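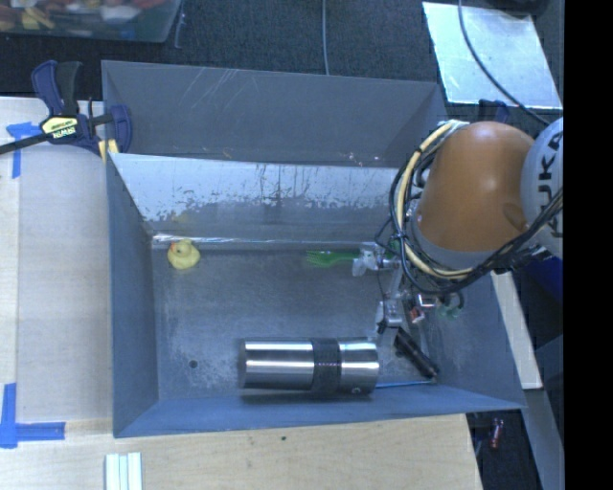 Fig. 1. KUKA arm over a gray metal bin.

Mobile Devices, Unit 2 - Batteries and charging
Handout, September group. Notes by Hala Sqalli, cleaned up a bit from the board

Bring your own phone to the lab. Charger too, if you remember.

Capacity
Printed in mAh. Tells you charge, says nothing on how long the phone lasts. Two phones with the same mAh can be hours apart - screen, modem, chip, how bad the signal is where you live. For comparing packs with different voltages use Wh:
Wh = mAh x V / 1000
Do this before comparing a power bank to a phone. Bank label usually gives the cell voltage figure, output at the USB port is higher, and you lose some in conversion. Students forget this every year.

Charging, two stages
Stage one: constant current. Voltage climbs, percent goes up fast. This is the part in the ads.
Stage two: constant voltage. Current drops off bit by bit. The last stretch to 100 percent is slow on every phone, cheap or expensive.
So "half full in no time" is true and also doesn't scale. Don't double it.

Fast charging
Power = volts x amps. Either raise volts (thin cable ok, more heat in the phone) or raise amps (needs a better cable). Phone and charger have to agree first. If they don't, they fall back to a slow basic mode, nothing breaks.
Case we did in class: Drimum handset with Geko charger. Both say "fast" on the box. Different protocols, so slow charging. Ehab Mansour asked if a new cable fixes it - no, not in this case. The cable only matters when it's the weak link.

Wear
Counted in full cycles. Half today plus half tomorrow = one cycle, not two.
Heat is worst. Then sitting at full for days. Then running to zero and leaving it there.
Health percent in settings is an estimate made by the phone. Can jump after an update, dont panic.

Wireless
Coil to coil, alignment matters. Slower, warmer. Take metal plates and card holders off the back.

Lab
Pairs. Log percent and battery temperature every 9 minutes, from 20 percent up, screen off between readings. Then plot it and mark where stage two starts. The Antwi meters are in the cabinet, ask Driss Bennani for the key. Meters read up to 200 W so you wont hurt them.
Mahmoud Tawfik's pair last term left the screen on teh whole time, and the curve was useless. Screen off.

Hand in: the plot, the table, one paragraph on why your curve bends where it does.

Reading: Drernetico charging notes, sections 2 and 9. Skip the history part.
Questions to Nawal Kettani, she has the lab hours this term.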